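Subject: Re: [home-setup] Entryway and desk corner, where do I start?
List: Jaidee Home Setup list
Time: 9:40 pm

You wrote:

> Hi all, new to the list. We moved in back in February and the front room has to be
> two rooms at once: the place where everybody drops their shoes, and the place where
> I work. Right now the slippers live in a heap and the desk chair rolls over
> them. I have a tape measure, a free weekend and not much money.
>
> Does a small shoe rack help, or does it turn into one more thing to trip on? And is
> there any point in looking after an office chair, or do you all run them until
> they die?
>
> Thanks in advance for any pointers.

Oh, I'm so glad you asked this, because shoe racks and desk chairs are my two favorite subjects and I never get to talk about both in the same email!

Yes to the rack, a hundred times yes. Get a low one, two tiers, in plain wood if you can find it. We had a tall one from Clenetti for years and it was fine for boots, but slippers vanished into the bottom of it and we'd find them again at Christmas. Low is so much better. You can see every pair from the doorway and little kids can reach the top shelf on their own (ours think it's a great game, long may that last).

On measuring: take the depth with your longest slipper sitting on the floor against the wall, heel to toe, and then add a bit. The Durken one I almost bought was lovely but the shelves were so shallow that anything bigger than a child's size hung off the front. I carried a slipper into the store in my bag for the next try and I'd do it again.

As for which way they face, people have strong feelings! I'm a toes-to-the-back person for anything worn daily, so your foot goes straight in once it's on the floor. A looser arrangement on top suits the guest pairs. Giving each pair a bit of its own space helps more than any label. And if everyone's slippers are the same style, go for different colors on different shelves. It makes putting them back so easy that even my teenager does it.

Now the chair. Please do look after it! Most of what goes wrong is underneath, where you never look, and most of it is hair and carpet fluff. Get right down on the floor, below seat height, with a flashlight. I did the slippers and the chair in one go, and it made for a very satisfying afternoon.

The rack first, then the chair from underneath: 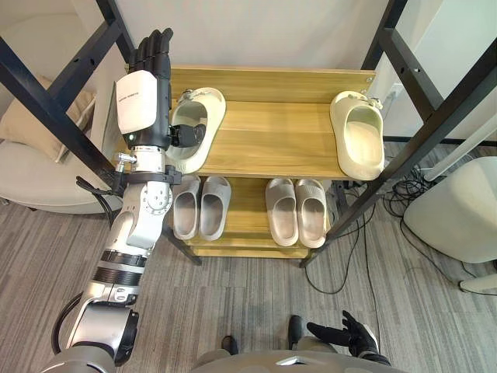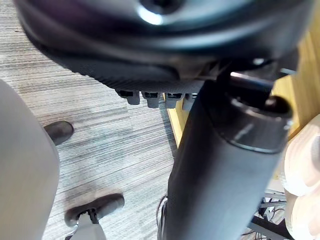

CHAIR CHECK, THE WAY I DO IT

Do the casters first. Tip the chair over onto an old towel, then pull out whatever has wound itself around the axles. Small scissors and tweezers are all you need. Ours sits on carpet and I clean the wheels every 3 months, more often if the dog is shedding.

Then wipe down the column with a dry cloth. No spray, no oil. I used Vesuvex on mine once, thinking I was being thorough, and spent the next week with black smears on my socks.

Work the lever up and down a few times while you sit in the chair. If the seat sinks on its own afterward, the cylinder is tired, and you can usually get a replacement without buying a whole new chair. Mine was 17 dollars secondhand and it felt like a brand new seat! Check that the diameter matches before you order.

Last, feel along the underside of the seat for anything loose. Clips, screws, bits of trim. Press back what wants to be pressed back and tighten what turns. I put a scrap of masking tape on anything I'm not sure about and look at it again next time.

KEEPING THE TWO APART

This is where I'd spend your weekend. Push the rack flat against the wall, then sit in the chair and roll back as far as you ever would. Wherever the wheels stop, leave 2 feet more before anything that lives on the floor. In our last apartment there wasn't room for that, so I turned the desk sideways and it solved the whole thing in ten minutes. I was so pleased I made everyone come and look.

If you can, send the measurements of the room and say which wall the door is on. I love a floor plan, even a wobbly one on the back of an envelope, and there are people on this list who are much better at small rooms than I am.

One question back to you: do you get wet shoes in there too, or only slippers? I'd want a tray on the bottom shelf if it's both, and that changes the height you need.

Welcome to the list!

--
To leave the Jaidee Home Setup list, reply with "leave" in the subject line.
Please trim your quotes.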